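Laundry Sort Saturdays are back!

We had such a good turnout for the first one that we're doing it again, and this time there is a bigger table. Come to the community room any Saturday in April between 11 and 2 and bring whatever has been sitting in the bottom of your hamper (odd socks, mystery T-shirts, the good napkins you only use twice a year). We'll sort, fold and swap together, and the coffee is on us!

Genalyn Macaraeg is running the table again, and her method could not be easier. Everybody gets a basket. Darks and lights can ride in together, and then you take them out one piece at a time and make your piles right on the wood. No dumping! It feels slow for the first minute and then you get going, and I went home and did my whole linen closet the same way.

I'm a big fan of the baskets with holes in the sides. Air gets through, you can see how much is left, and they wipe clean in seconds. We have 29 to lend out for the day, so there's no need to carry one on the bus.

Black and white in together in the first picture; plenty of clear tabletop in both.

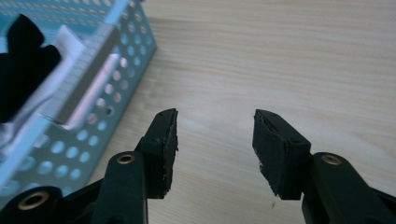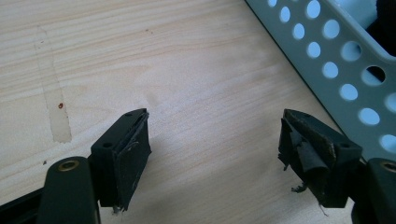 What to bring

Clean, dry clothes and linens only, please. Up to 3 bags per household is plenty for one session. If you have things to give away, put them in a separate bag with a note on it and Noel Pangilinan will add them to the swap rack by the door. Baby clothes go especially fast, so come early if you're hunting for those.

Aranka Szénási is also bringing her mending kit and will show anyone who's interested how to fix a dropped hem or sew on a button so it stays on. She did two shirts of mine last time and I'm still thrilled with them!

Signing up

Drop-ins are welcome, but it helps us set out enough chairs if you put your name on the sheet at the front desk. Kids can come too, and sock matching is a great job for them. Questions about the swap rack go to Noel, and everything else can go to Genalyn.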